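Robot teaching (showing a robot a job)

From the Seltavside Workshop Encyclopedia, an open reference for hobbyists and small shops. Entry written by Xiaoyan Cheng. Last revised 7 Dec 2020.

Robot teaching is the general name for getting a robot to do a job by showing it, instead of typing out every motion as code. You'll also see it called programming by demonstration, learning from demonstration, or (in a lot of research papers) imitation learning. I'm allowed to be chatty in this encyclopedia, so I'll say up front that it's my favorite corner of robotics, and that I've spent far too many evenings on it!

Background

People have been showing robots what to do for a very long time. The early factory arms were often taught by moving them to a spot, saving the spot, then moving on to the next one. Play the list back and the arm repeats it. That's fine for spot welding, where the car body always turns up in the same place, and pretty hopeless for anything that moves around or gets squashed. The newer approach records lots of examples of a person doing the job, usually with video, and trains a model that tries to pick a sensible motion for whatever it sees.

Main methods

Kinesthetic teaching. You grab the arm and push it through the job yourself. It feels very natural for the first few minutes, and then your shoulders start to complain. The catch is that you're usually standing right where the cameras need to look.

Remote control, or teleoperation. You drive the robot from somewhere else with a joystick, a VR controller, or a smaller copy of the arm (the "leader") that the real one (the "follower") copies. The club in Grestport has a leader arm called the Jiang, and I've had a go on it — lovely thing, though there's no feeling in the fingers and I crushed a whole row of egg cartons before I got the hang of it.

Hand-held grippers. You leave the robot out of it and carry just the gripper, with a camera mounted on it. You work the jaws by hand and the camera records roughly what a wrist camera on the robot would record later on. It's quick, it's cheap, and you can take it into a kitchen or a hallway without wheeling an arm in behind you. What you give up is certainty: your wrist can reach in ways that the robot's can't, so some recordings have to be dropped.

Two-handed work

Plenty of everyday jobs want two hands, and that makes everything harder. The two recordings have to line up in time, and the model has to learn how each hand stays out of the other's way. With hand-held grippers you simply hold one in each hand, and a beginner nearly always lets the weaker hand sit idle. I did it for weeks.

Tidying up is a popular practice job. Trash is wonderfully awkward stuff: thin wrappers, shiny foil, clear plastic that a camera can barely make out, paper cups that change shape once you squeeze them. The opening of a bin is a small target too, so both grippers end up crowded over it.
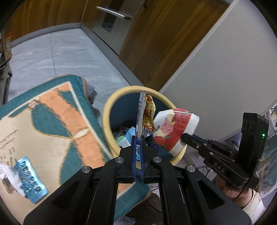
Two grippers at a waste bin, one holding a thin clear packet and the other a crushed paper cup.

How many examples?

Everybody asks, and I don't have a tidy answer. For a single simple job with one object I've had decent results from 50 recordings. The Cellimmont set, which a few of us put together over one July, has 2000 of them across 21 household jobs, and the folding ones still come out badly. Variety seems to matter more than the raw total. Change the room, change the light, swap the objects, start from the other side of the table.

Common trouble spots

Pausing is a big one. If you stop to think in the middle of a recording, the robot may learn to stop there too. Rushing is just as bad, with blurry video on top of it. Then there's letting go, which people forget is part of the job — open the jaws fully, back away, and only then end the recording. In my own first batch I ended 4 recordings with the object still in the jaws and had to do them over.

See also: Teleoperation; Wrist cameras; Grippers, parallel-jaw; Cellimmont set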